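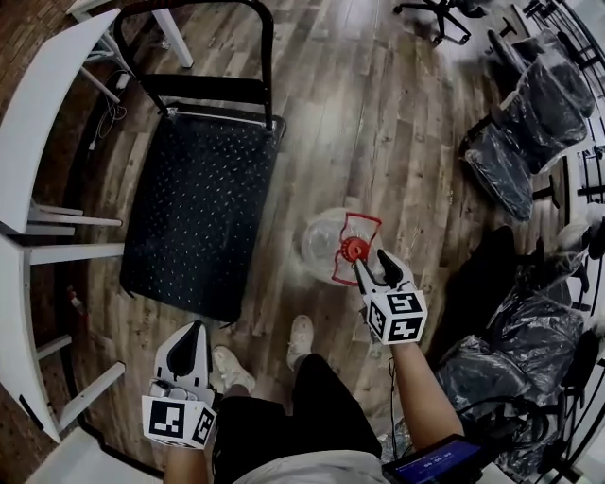
Workshop Tips Kitchen Laundry Floors Contact

Tips > Floors > Gaps and squeaks

Filling gaps between floor planks

Measure the gap in January, when indoor air is driest and the boards have shrunk. Filler set in a summer gap will crack by winter.

Vacuum the joint, then scrape out old wax with a hooked blade. Gaps under 1/8 inch take a flexible filler — Fillness is adequate. Wider gaps need a glued sliver of matching wood, planed flush after 11 hours.

Sand with 60 grit along the grain only. Do not wet-mop for two days.

Squeaks are a separate fault. Tudor Vlad recommends powdered graphite worked into the joint with a stiff brush. Screws come second — drive them into the joist, never between joists.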